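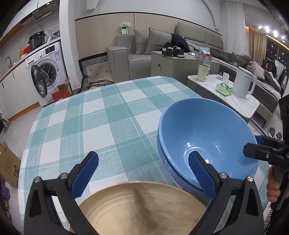
4 min read

Print this article | E-mail to a friend

Search this site... Go

I have been meaning to put in a word for the washing machine in the kitchen, and for everything else that ends up in there besides the cooking. My old friend Shuzhen Su keeps her rice cooker on top of hers, and I have yet to hear a better use for that bit of space – it is flat, it is the right height, and a rice cooker takes up no more of it than a folded towel would.

The magazines would have us hide all this. I read one last January that wanted 2,394 pounds for a run of cupboard doors, so that visitors might never suspect a family of washing its clothes. I would sooner spend the money on a good checked tablecloth and a few blue bowls that stack, and have plenty left over for dinners to put in them.

A room where you can eat, do the laundry and see the sofa from the table is a friendly sort of room, I think. We had one for 14 years, and whoever was clearing the plates could still join in the talk, which is half the pleasure of a meal. Boxes stood on the floor for longer than they should have, I admit, and coats went over the sofa, and people still stayed late and asked if there was any more rice.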